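Travel: The slow road into Plemosia gets its night train back

19 August 2024

There is a particular kind of traveler who would always choose the long way round, and for those of us who belong to that happy company, the news from Plemosia this summer is very welcome indeed. The old night train from Tavares, which stopped running so long ago that most of the guidebooks had quietly dropped it, is back on the rails and will keep going right through the winter.

The service began with a few trial runs in May, when the hills above Josum are still green and the cafes by the station are only just putting their chairs out. Those first trips filled up quickly, mostly with local families who remembered the line from childhood (and wanted, I suspect, to show their grandchildren the long curve over the river, which is best seen from the left-hand windows a little before sunrise). The full timetable has now been published, with 2 departures a week in each direction and 40 sleeping berths on every train.

Nest Penry, who runs the line for the rail company Praler, grew up within earshot of the tracks and talks about the carriages the way other people talk about their gardens. "We could have bought something newer and faster," she told me over a very good plate of dumplings in Josum, "but people wanted the windows that open and the little folding table, and so did I."

A berth costs $33 more than an ordinary seat, and breakfast is included: bread rolls, plum jam and coffee strong enough to get you up the hill to the old town, where the market sets up early and the bakery on the corner sells out of walnut cake well before lunch. If you have a free afternoon, do wander down to the riverside quarter too, where the former mills have been given over to cafes and studios, and where there is nearly always a door open and somebody glad to chat.

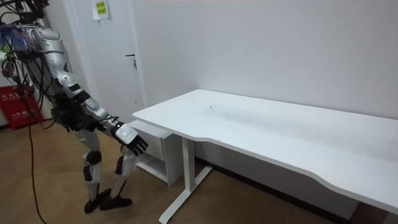
A humanoid robot leans toward a long white desk.

The old town itself, home to 2000 people, has three guesthouses and one proper hotel, and all of them will hold your bags if you come in on the early train. Tickets for the winter season are on sale now at the stations in Tavares and Josum. Bring a sweater for the night, even in August, and something to share with whoever has the bunk below.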